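Fingertip comparison for garment handling

A fingertip comparison is a bench procedure in robotics in which two or more sets of gripper fingers are tried on the same textile task while the arm, controller and cameras are left unchanged. It is used to choose hardware for folding and flattening clothes, where the grip has to hold a thin layer without taking up the cloth or mat beneath it.

Background

Parallel grippers sold for rigid parts close on a flat face. On cloth they tend either to slide off or to take up more layers than intended. The Mastgate procedure, written by Arnout Dierckx and Signe Brøndum, treats the second fault as the more serious one, as a double pick disturbs the work surface and spoils later attempts.
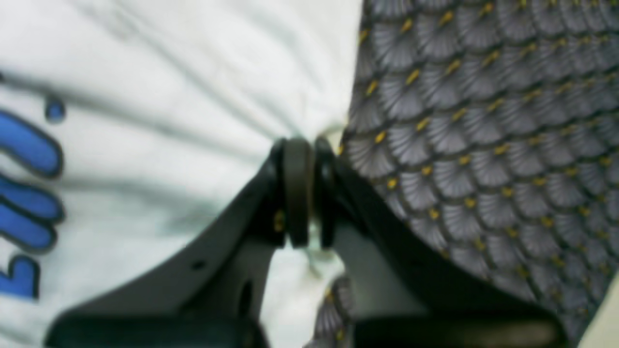 A double pick is scored separately from a miss. Under the Mastgate rules a trial ends as soon as the backing cloth is lifted, and the garment is laid out again by hand before the next attempt. A run consists of 90 attempts per finger set, divided evenly between hem, sleeve and collar.

Fingertip types

Rigid plate fingers give a repeatable closing position but little friction. Rubber-faced pads hold better at low force and wear faster. Translucent molded fingers bend on contact and tolerate a height error of several millimeters. The Kurker set, a molded design, scored 69 clean picks out of 90 in the first published run.

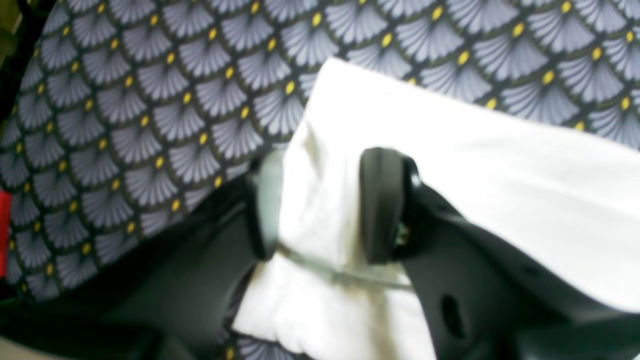
Camera placement

A wrist camera sees the contact point at close range, but the fingers hide part of it, and the image blurs during fast moves. It also records cables and fixtures whenever the wrist is raised or turned away from the work.

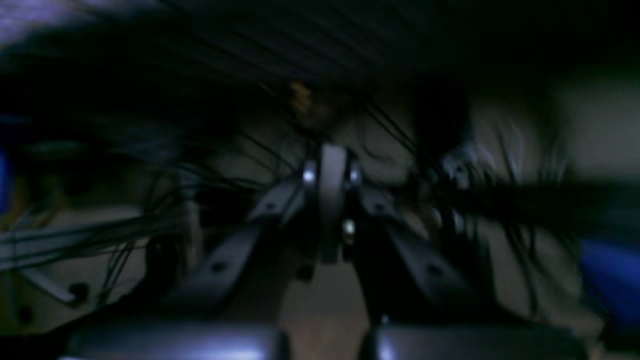
Adeel Awan proposed dropping wrist images taken during transit and keeping only those from the last 8 seconds before closure. The Rangel controller applies this rule by default. An overhead camera is used for the layout of the garment as a whole, including its orientation and any large creases.

Test garment

The usual garment is a short-sleeved T-shirt laid flat on a patterned mat. A print on the chest shows which way the shirt is turned, and a strongly patterned mat makes exposed areas easy to separate from plain fabric. 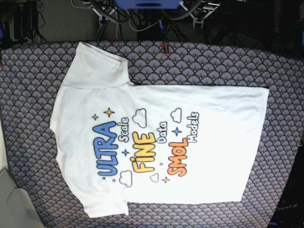 Marianna Nowakowski

The overhead view is compared with a stored outline of the shirt after each run. Nivbridge, a later variant of the procedure, adds 13 attempts with the shirt face down.

See also: End effector; Cloth manipulation; Visual servoing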